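# How to sort craft and hardware leftovers on one table without mixing everything again?

**Asked by Esi Aidoo**, Pasbridge, 31 Jul 2020
Category: Home and storage

Hello all. I moved to a smaller flat in June and my craft things came with me in two big bags, all mixed. There are wooden dowels from my macrame time, cord, hooks, rings, sandpaper, small boxes without lids. I want to decide what to keep and give the remainder to the Fudidside reuse shop.

My problem is the sorting. I start on the table, I make piles, and after one hour the piles are touching each other and I don't remember which one was "keep" and which one was "give". The thin things are the worst. Dowels roll, they go under other things, and once one rolled off behind the radiator and it is still there.

So I covered the table with brown paper and made squares on it with blue painter's tape. I have put one tray in one square to try it, with two dowels held together by a band.
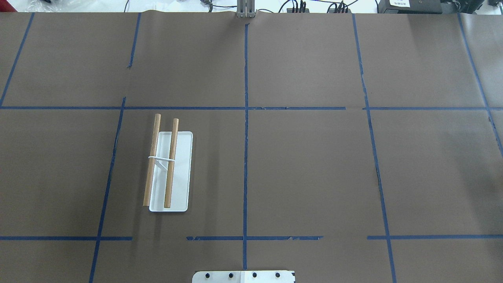
*My table with the paper and tape, one tray in place.*

The tape is not very straight and there is a place in the lower part where I did not put any. My questions:

- Is it better to have a tray in every square, or only for things which roll?
- Should the long dowels go in the tray if they stick out at the top? They come over the rim a little.
- How do I hold dowels together so they don't slip but also don't get marks?
- Will the tape damage anything if I leave it for two weeks?

I have up to 73 dowels of different lengths, I think. My table is in the living room, so I can't close a door on it. Thank you for reading my long question.

---

## Answer 1

*from mellor_attic, 415 points, marked as helpful by the asker*

Hi Esi, I did almost the same when I cleared my father's shed, so I can tell you what I would do again.

Trays only for things that roll or spill. If you put a tray in every square you lose much space to the rims, and flat things like sandpaper are perfectly fine on the paper. Write on the paper directly with a thick marker, in the top corner of each square: KEEP, GIVE, BROKEN, DON'T KNOW. When you are finished, you fold the paper and throw it away.

About the dowels which are longer than the tray: I would not leave them like this for two weeks. The end over the rim is exactly what your sleeve will catch when you reach for something. Either use a longer tray or turn it so the ends point to the middle of the table. For the really long ones, stand them up in a tall jar or an umbrella stand, sorted by thickness.

For holding them together, one band is not enough. With one band near the top, the lower ends open like scissors. Use two, one near each end, and go around each bundle twice. I don't like rubber bands for long storage, they become sticky after some summers and the wood gets a dark line. Cotton string is better, or a strip of old T-shirt. Don't make the bundles bigger than your hand can close around.

Your tape is on paper, so the table is safe. If you have taped the paper to the table at the edges, check those places. Painter's tape usually comes off clean for some days, but read the roll, it depends on the type. On an old varnish I would lift it earlier.

Close the open place in the tape before you begin. I had a gap also and of course the screws from two squares met each other there.

## Answer 2

*from Uddale_Jo*

just buy a cutlery organizer. cheap and you keep using it after. tape is too much work

> **Comment from Esi Aidoo:** Thank you, but the dowels are too long for a cutlery organizer. I will use one for the hooks.

## Answer 3

*from stringandstick*

I agree with the first answer mostly, but I want to say something about the order of work. Start with the dowels and finish them completely before any other thing comes on the table. They take the most room. Measure one of each length, write the length on a small piece of the same blue tape and put it on the bundle as a flag. Stick the tape to itself around the string and it doesn't touch the wood.

Also ask the reuse shop first what they accept. Ours did not want single short pieces, only bundles with the size written. I had once a box with 1000 wooden beads and they were happy with it, but they refused my short sticks, so those went to a neighbor for her tomato plants.

If a dowel is bent, roll it on the table before you decide. You will see immediately if it wobbles. I would not keep the bent ones for macrame.

> **Comment from Esi Aidoo:** The flag with the tape is a good idea, I will do this. I will also write to Fudidside and ask about the short pieces. And I will move the radiator one with a coat hanger, if I can reach.

> **Comment from mellor_attic:** Put some double tape on the end of the hanger.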